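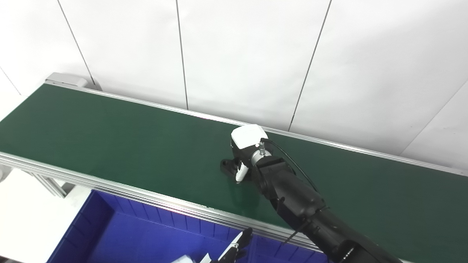 传送带分拣任务的示教数据采集教程（双臂遥操作）

适用对象：第一次在 Colano 工位上采集数据的操作员，以及需要检查数据的同事。
阅读时间不长，但是请先读完一遍，再开始动手。

一、这个教程讲什么

我们要让模型学会一件事：零件从传送带上过来，机器人把它拿起来，放进正确的蓝色料箱。模型不读说明书，它只看我们做过的例子。所以例子做得怎么样，以后它就动得怎么样。

本教程讲的是从开机到提交一批数据的全部步骤。模型训练的部分不在这里，请看 Cerus 项目的另外一份文档。

几个词先说明一下，后面会一直用：

条（episode）：一次完整的示教。从零件放上传送带以前开始，到手回到准备位置结束。
批：同一个操作员、同一种设置下连续采集的若干条。一批的上限是 190 条，到了就必须停下来，换人或者休息。
准备位置：双手在传送带近侧护栏旁边，指尖低于皮带面，不碰到任何东西。
末端：装在手臂前面的夹爪或者灵巧手。

二、开始以前的准备

1. 清理传送带。皮带上不可以有上一批留下的零件。用干布擦一遍皮带面，特别是远侧护栏的边上，那里容易积灰和碎屑。

2. 检查料箱。料箱放在传送带近侧的下方，箱口要低于皮带面。料箱的边和传送带的框架要平行，用眼睛看得出歪就算歪，请摆正。料箱的位置在一批里面不能动。如果中间碰到了，这一条作废，摆好以后再继续。

3. 检查线缆。手腕相机的线要从手臂上方走，在肘部要留一点余量。慢慢把手臂伸到最远，再收回来，看线有没有拉紧，有没有挂到护栏。我自己第一次做的时候没有检查这个，采到一半插头松了，后面的条全部没有手腕画面，只能删掉。

4. 确认相机。打开 Paltent 采集软件，在预览页面看头部相机和手腕相机的画面。两边都要有画面，时间戳的差不能大于 8 毫秒。大于这个数的话，先重启采集程序，还不行再重启主机。

5. 确认光线。墙板是白色的，反光比较强。请把窗帘放下，只用顶灯。上午和下午的数据如果光线差别很大，要分成两个批，不要混在一起。

三、末端的选择

同一个工位可以装夹爪，也可以装灵巧手。两种末端的数据分开存，文件夹的名字也不同（grip 和 hand）。更换末端以后一定要做这几件事：

重新标定手腕到末端的偏移。
在设置页选择对应的末端型号，不要沿用上一次的。
空手做三次开合，看软件里的曲线和实际动作是不是一致。
采五条试验数据，标记为 test，不算进正式数量。

夹爪比较简单，操作员一般半天就可以熟练。灵巧手的手指多，遥操作手套也比较敏感，建议先练习一天再采正式的数据。

四、采集一条数据的步骤

第一步，把双手移到准备位置。手停稳以后再按开始。

第二步，按下脚踏板，软件左上角变成红色，表示正在记录。

第三步，由助手在传送带的上游一端放零件。零件的朝向要随机，不要每次都摆得很整齐。助手放完以后把手拿开，不要留在相机能看到的地方。

第四步，等待。这一步很多新人会做错。零件还在上游的时候，手不要追过去。等零件进入自己的工作区，再开始接近。等待的时间也是数据的一部分，模型需要学会在这个时候不动。
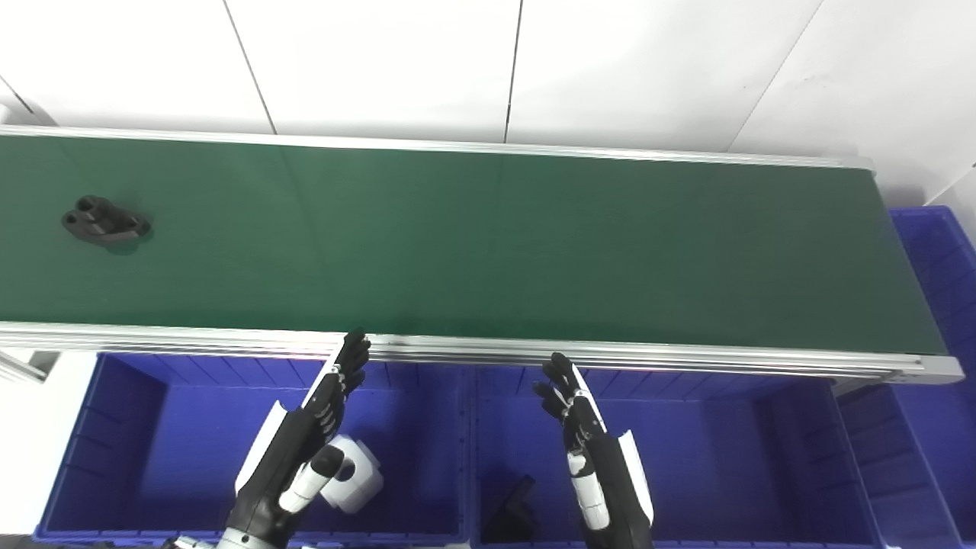 图 2　等待阶段：黑色零件在皮带左侧，双手的指尖都低于皮带边。

第五步，接近和抓取。从上方下去，速度均匀。如果第一次没有抓住，可以再试一次，不用停止记录。这种重新尝试的条很有价值，请在备注里写“重抓”。但是试了三次还抓不住，就停止，这一条标记为失败。

第六步，移动和放置。越过护栏的时候要抬高，零件的最低点不能擦到铝框。到料箱上方以后，先下降再松开，不要从高处丢下去。塑料件从高处掉下来会弹，有时候弹到箱子外面，这样模型就会学到坏的习惯。

第七步，回到准备位置，停一秒，松开脚踏板。

如果一条里面有任何人碰到机器人、料箱或者传送带，请直接丢弃，不要想着后面再剪。

五、零件和料箱的对应关系

零件和料箱的对应写在任务表里，每一批开始的时候软件会显示出来。请不要靠记忆，因为任务表每个星期二会更新一次。

零件主要有两类，一类是白色的，一类是黑色的，都是塑料件。黑色零件在深绿色的皮带上对比度比较低，手腕相机容易看不清它的轮廓。所以黑色零件的数量要多采一些，现在的要求是每一轮白色零件 410 条，黑色零件 729 条。两个数都只算检查通过的条。

料箱里已经有零件的情况也要采。真实使用的时候箱子不会总是空的。建议一批里面，先从空箱开始，让零件慢慢变多，到盖住箱底的一半就清空一次。清空的时候要暂停记录。

六、怎样让数据有变化

很多操作员为了速度，每一条都用同样的动作。这样的数据看起来很漂亮，但模型只会一种走法，零件稍微偏一点就抓空。请在下面这些方面主动做变化：

零件在皮带宽度方向的位置：靠近护栏、中间、远侧，都要有。
零件的角度：平放、侧放、反过来放。
用哪只手：零件在左边用左手，在右边用右手，在中间的时候两只手都可以，请轮流。
皮带速度：每批只用一档速度，三档轮流用。

有些东西不应该变：相机的位置、料箱的位置、准备位置的高度。如果觉得这些需要调整，请先告诉数据组，不要自己动。

七、采完以后的检查

每批结束以后，在 Paltent 里打开“回放”页面，用四倍速看一遍。主要看这些问题：

开头有没有停稳。手在晃的时候就开始记录，会让模型在起点犹豫。
有没有丢帧。时间轴上有灰色的空格就是丢帧，连续丢三帧以上的条请删除。
标签对不对。特别是抓取失败的条，有没有被误标成成功。
手腕画面有没有被线缆挡住。线下垂得太低的时候会挡住画面的一个角，这种条可以保留，但要加备注，并且马上把线重新固定。

检查完以后点“提交”，数据会传到 Sayegh 服务器。上传的时候不要关软件。看到绿色的勾以后，在交接表上写批号、末端类型、皮带速度和通过的条数。

八、常见问题

按了脚踏板没有反应
先看踏板的 USB 插头。如果插头没有问题，就在设置页重新选择踏板设备。换过主机的 USB 口以后经常会这样。

灵巧手的拇指总是偏
手套戴得太松，或者标定的时候手没有完全张开。请脱下手套，重新戴好，再做一次标定。

零件卡在护栏旁边，抓不起来
可以用手指把它往皮带中间轻轻推一下再抓。这个动作是允许的，备注写“推”。不要用力压，皮带会被压歪。

两只手差一点碰到一起
马上停止，按急停也可以，不会影响已经保存的数据。恢复以后要先把双手移回准备位置，再解除急停的锁定。

一批没有采完就要下班
可以提交不完整的批。不要留到第二天接着采，第二天的光线和标定都可能不一样，请开一个新的批号。

九、提交以前再看一眼

末端型号选对了
任务表是最新的
试验条都标记了 test
备注没有空着的（重抓、推、线缆遮挡）
料箱已经清空，皮带已经停止
手臂回到停放位置，使能已经关闭

教程如果有写得不清楚的地方，请在页面下面留言，十月的版本会一起修改。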